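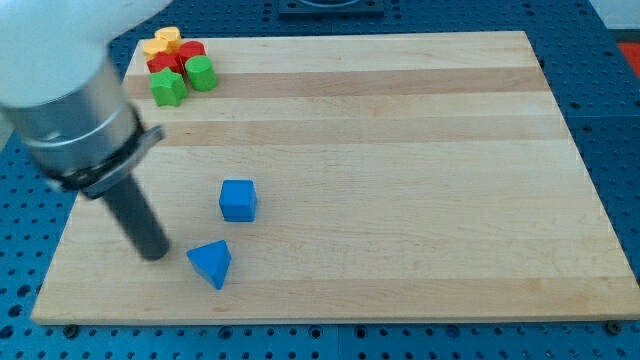
3.2 조사 대상 가구와 나무 작업판의 쓰임

부엌에서 쓰는 나무판만큼 오래 곁에 두면서도 기록이 드문 살림살이도 많지 않을 것이다. 우리가 헤르코프(Herkow)와 이츠카(Itska) 두 마을을 찾아다니며 가장 먼저 느낀 것도 그 점이었는데, 고맙게도 944가구가 문을 열어 주었고 저마다 할 말이 참 많았다. 차를 얻어 마시며 들은 이야기까지 합치면 관리 습관에 관한 진술은 모두 3196건에 이른다. 겹치는 내용도 굳이 합치지 않았다. 같은 말이라도 어느 집에서 나왔는지에 따라 뜻이 조금씩 달랐던 까닭이다.

진술은 세척, 건조, 기름 먹이기, 표면 갈기의 네 갈래로 나누어 정리하였다. 한 진술이 두 갈래에 걸치면 말한 이가 먼저 꺼낸 쪽에 넣었고, 분류가 애매한 것은 조두나르(Zodunar) 생활기록 지침의 부록을 따랐다. 헤르코프에서는 통판을 물려 쓰는 집이 많았고, 이츠카에서는 좁은 나무 띠를 이어 붙인 집성판을 새로 들인 집이 눈에 띄었다. 집성판은 띠마다 빛깔과 결이 달라서, 판 전체의 색이 변했는지를 물으면 대답이 한참 길어지곤 했다. 그래서 두 번째 방문부터는 가장 밝은 띠와 가장 어두운 띠를 따로 짚어 달라고 부탁드렸다. 표면의 작은 점이나 자국은 나무가 본래 지닌 무늬일 수도 있어, 주인이 얼룩이라고 말한 경우에만 얼룩으로 적었다.

그림 2. 단풍나무 띠를 이어 만든 집성판. 밝은 크림색 띠와 조금 더 짙은 꿀빛 띠가 번갈아 놓여 있다.
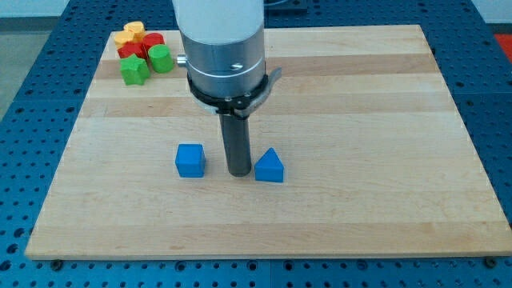

나무판에는 언제 기름을 먹이는 것이 좋은가?

표면이 메말라 보이고 물방울이 금세 스며들 때가 알맞다. 우리가 만난 집들 가운데 230가구는 달력을 따로 보지 않고 이렇게 판의 상태를 살펴 때를 정한다고 했다. 기름은 얇게 펴 바르고 하룻밤 두었다가 마른 천으로 남은 것을 닦아 내면 되며, 옆면과 마구리도 잊지 말아야 한다. 마구리의 갈라짐은 바시치(Vasić) 척도와 함께 3.3절에서 다시 다룬다.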